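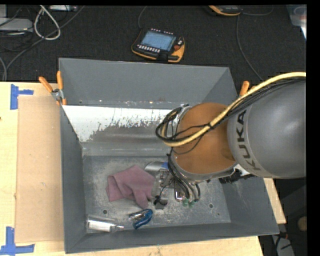 A tote bin, also called a parts bin or a hopper tray, is an open-topped container used to hold loose goods while they wait to be sorted, packed or moved along. Bins of this kind turn up in workshops, bakeries, mail rooms and recycling yards, and they are one of the great quiet successes of everyday design. The metal type is the classic. It is easy to recognize by its tall walls, which slope outward from a floor smaller than the opening, and by the whitish scratches and worn patches that spread over the bottom. Some have round holes in the floor as well.

Shape

The sloping wall is the cleverest part of the design. Small items slide toward the middle, where a hand can reach them, and empty bins of the same size nest inside one another. A stack of seven nested bins takes up little more floor space than a single one — a wonderful thing in a crowded stockroom! Straight-walled bins hold more for their width but cannot be nested, and are usually stacked with lids or on racks.

Floor holes, where present, may let water and grit drain out after washing, or may take bolts that fix the bin to a stand. The rim is often folded over to stiffen the wall and to cover the raw edge of the sheet.

Materials and wear

Most metal bins are made from steel or aluminum sheet. Steel is tougher, while aluminum is lighter to carry and does not rust. Paint and powder coatings look handsome when new, but they chip first along edges and corners, then on the floor, where hard goods land and slide. Bare metal simply scuffs. Many users grow fond of a well-worn bin, and the wear does no harm as long as there are no sharp burrs or cracked seams.

Makers and sizes

The town of Guerra was known for its sheet-metal shops, and the local firm Setinex sold a nesting bin in four sizes. Its rival Polasex answered with the Worero, a deep model with a rolled rim that stayed in the catalog for over 71 years. Worero bins still change hands at the Guerra tool fair each June, where the early ones with hand-folded corners draw the keenest interest.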